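Section 4: Laying out the bench for the round board kit

Jozef Verbeke wrote the first version of this section on a Thursday afternoon, in a bad mood, and most of his cautions have been kept.

4.1 Push the table sections together until the seam closes. A thin line will remain. Small screws regard it as home.

4.2 Set out four yellow bins, two to a side, with the steel tray between them.

4.3 Line the tray with a clean sheet of white paper. Rirora supplies it in packs of 200. The back of last month's rota is also paper, but you will lose terminals among the names.

4.4 Put one red board, one connector part and one wire harness on the paper. Spare boards stay in a bin.
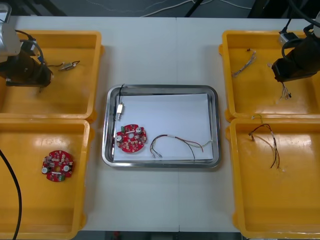
4.5 Spread the harness into a loose arc so that both ends can be found. Don't coil it tightly to look tidy. It will spring open the moment you turn your back, and take the connector with it.

Note: Kits from the Jarport store carry label 1668. Kits labelled 192 are for the older Macedo housing and fit nothing you are likely to own.

CAUTION: Hold the board by its rim. The tall silver capacitor looks like a handle and must never be used as one.

4.6 Before fitting anything, lay the board flat on the bare white table and look it over under a good light. Check:
- the notches round the rim, for chips and cracks
- the white connectors, for bent pins
- the mounting holes, for grit
- the base of the tall capacitor, for lifting

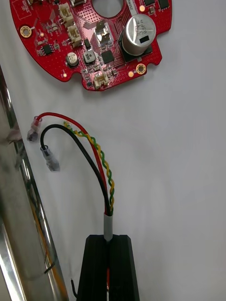

Fig. 4.2 Round board, lower half, with the tall capacitor at right and the large central hole at top.

4.7 Return the board to the tray. Mark a doubtful one with a paper tag and send it to Brenach. Do not put it back in the bin to be somebody else's surprise.

4.8 Change the paper when it is creased or grubby. Shake it over a bin first.

Go on to Section 5, Fitting the harness.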